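In Praise of the Table With Everything on It

By Bláthnaid Moriarty

4 min read

I have read a great many guides to tidy play spaces, and I'd like to argue against nearly all of them. They want one toy out at a time, on a tray, with a matching basket waiting nearby. I want a big table covered in felt and a wild mix of stuff along the far side of it!

Felt first, because I love felt. Blocks don't clatter on it, small things don't skate off onto the floor, and a strong plain color makes everything you put down look worth picking up. My friend Rachid Ouazzani covered his old dining table for the price of a takeout dinner, and it has been the best seat in his house ever since.

Then the mix. A ladle belongs next to a teddy bear. A rubber duck belongs near a block of foam with a square hole in it (what fits through? try it and see). Kitchen things are heavier and shinier than toys, and hands notice the change right away. I'd put the good ladle out over a plastic pretend one any day of the week.
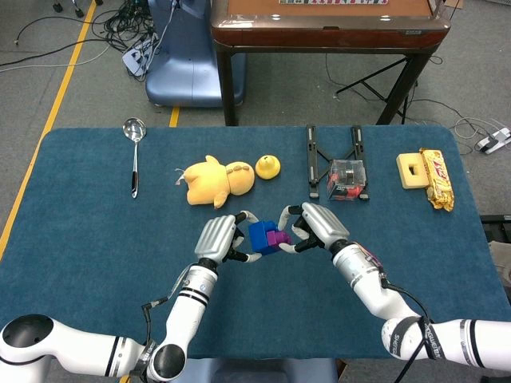 Keep the middle clear

My one firm rule, and I'm a little bossy about it: the crowd stays at the back and the middle belongs to whatever is being built. Two blocks that lock together need room for two hands to come at them from both sides. Blue and purple pressed up against each other is plenty to be getting on with, and the duck can wait its turn.

Sheldon Morin, who disagrees with me on most things, thinks a candy bar on the table is cheating. I say leave it there. A shiny gold wrapper is lovely to look at, and snack time comes eventually.

So put out something soft, something metal, a clear box with something red inside it, and leave the lot there for a few evenings before you even think about sorting it.

Contact Killia | © Killia, all rights reserved | Back to top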